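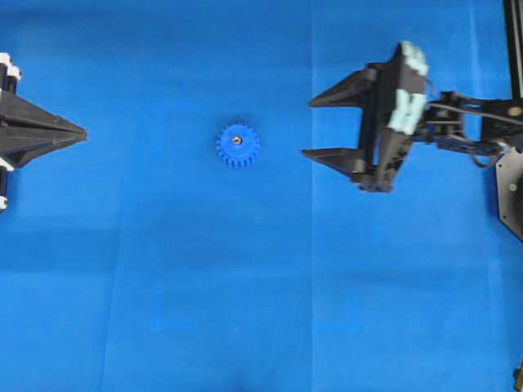

Gain structure between the bag and the camera
Speaker notes, Tuesday afternoon session

Opening

Get the room to agree on the signal path first. Microphone, mixer preamp, mixer output, cable or wireless hop, camera input, camera recording level. Six places where level can be changed or lost. Most complaints about "noisy camera audio" come from the last three, and most people try to fix them at the second.

Ask who sends mic level to camera and who sends line level. Expect a split. Don't settle it yet.

Scope for this session: analog feeds to camera for reference or broadcast use. No digital snakes, no 32-bit float on the recorder side. Float on the recorder does nothing for the analog feed leaving the bag. Someone will ask, so say it early.

Slide 2: the level chart

Walk the chart slowly. Left column is dBu at the mixer output, right column is dBFS in the camera. Tone at +4 dBu should read -18 on the camera meter for this setup. That puts full scale at +22 dBu.

Point out that the two columns are tied together only after calibration. Before that, the camera meter is reporting its own input gain as much as anything coming out of the bag.

If the house or the broadcaster specifies a different reference, use theirs. The method stays the same.
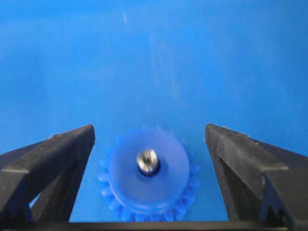 Jacqueline Lefèvre

Slide 3: preamp gain

The Cakdale mixer on the demo table has 66 dB of gain available at the mic input. Show the trim at three positions with the same talker at the same distance. The dynamic mic needs most of the range. The condenser needs much less, and anyone leaving the trim where the dynamic had it will be into the limiter on the first loud word.

Set trim with the fader at unity. Dialogue peaks should leave 12 dB below clipping on the channel meter. If the fader has to sit far below unity to keep the mix under control, the trim is too high and headroom is being spent in the wrong stage.

Noise point: gain taken early, in a decent preamp, costs less noise than the same gain taken later. Play clip A, then clip B. Same output level on both. Clip B has low trim and the camera input turned up. Let the room tone run for a few seconds at the end of each, and don't talk over it.

Slide 4: line or mic to camera

Back to the show of hands. Line level wherever the camera input will take it. A mic-level feed means the mixer output is padded down and then amplified again by the camera preamp, usually the weakest preamp in the chain. Any interference picked up on the cable is amplified with it.

Exceptions worth listing out loud:
Cameras with unbalanced minijack inputs only.
Camera-mounted wireless receivers with a fixed or limited output.
Cameras where the line setting clips before the meter shows it.

On the last one, demonstrate with the Grillard receiver. Output at maximum, camera switched to line, meter well below the top, waveform flat on playback. The overload is in the analog input, ahead of the converter, and the camera gain control comes after it. Turning the camera down makes a quieter recording of the same distortion. The fix is a lower output setting on the receiver.

Check phantom power at this point too. If the camera input is set to mic with phantom on, and a mixer output is plugged into it, many output stages will tolerate that and a few won't. Switch it off before connecting.

Slide 5: calibration procedure

Read these in order. People will be writing.

1. Camera audio to manual on both channels. Automatic gain off. Camera limiter off for the test.
2. Camera input to line, phantom off.
3. Mixer tone on, output at reference.
4. Camera gain adjusted until tone reads -18.
5. Tone off. Listen to the camera headphone output with the preamp channels muted. Note the hiss.
6. Talker at performance level. Compare the camera return with the mix.
7. Record a short take and play it back. Monitoring live input does not test the recording.
8. Tape or lock the camera controls.

Repeat after any battery change on a camera that doesn't hold its audio menu. Repeat after lunch in any case - somebody will have touched it.

Slide 6: wireless hop

The transmitter input is another gain stage and needs its own setting. Send the same tone, set the transmitter so that tone sits at its marked reference, then set the receiver output, then the camera. Work downstream. Going back to change the transmitter after the camera is set undoes the camera setting.

Companded analog links: tone lines up well enough, but check with speech as well. The compander does not treat a steady tone and a consonant the same way, and a link pushed too low will pump audibly on pauses.

The Skikley transmitter defaults to a mic-level input after a reset. This has caught me in March and again since. Check the menu before blaming the cable.

Slide 7: limiters

One limiter in the chain should be doing the work, and it should be the mixer's. Set it as protection. If it shows gain reduction through ordinary dialogue, bring the trim down. Two limiters in series with similar thresholds will produce artifacts that neither produces alone. Clip C has both, clip D has the mixer's only.

Questions

Allow time for the 5-pin breakout question. The answer is in the handout on page 31, with the pinout. For unbalanced inputs, use a transformer-balanced adapter or an output the manual says may be wired unbalanced. Do not tie pin 3 to ground on an active balanced output without checking.

Patch the bag to the camera again before the next group comes in, tone on, camera meter facing the front row.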